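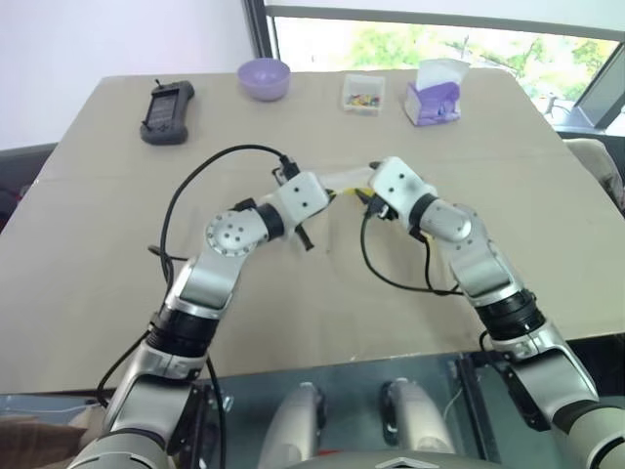 A pale beige tabletop, with a lighter band along its far half.

The case for a plain work table

Nov 3, 2023

Most advice on work tables concerns what to add: drawers, rails, a shelf at the back, a power strip clamped to the edge. I would argue for leaving the surface alone. A broad, pale rectangle does more for small handwork than any accessory sold to go with it.

Color is the first reason. A translucent part with a thin colored edge is hard to find on dark wood and harder on a patterned mat. Beige is a fair compromise – dark parts stand out fully, and white ones keep enough of a shadow line to be picked up without searching. Pure white tops glare under a ceiling light.

Size is the second. The usual rule gives each task its own footprint and stops there. It ignores cables, which need slack, and slack needs area. A lead that droops onto the table in a loose curve is under less strain than one pulled straight to save space.

In January I replaced a Tirnik bench, fitted with 11 compartments, with a flat Skondley table. The compartments had filled with things I used twice a year. The table cost $300 and has two faults: it shows pencil marks, and the near edge is too sharp for bare forearms. I sanded the edge.

Storage still has to go somewhere. Mine is on the wall behind me, two steps away, and I have not wanted it closer.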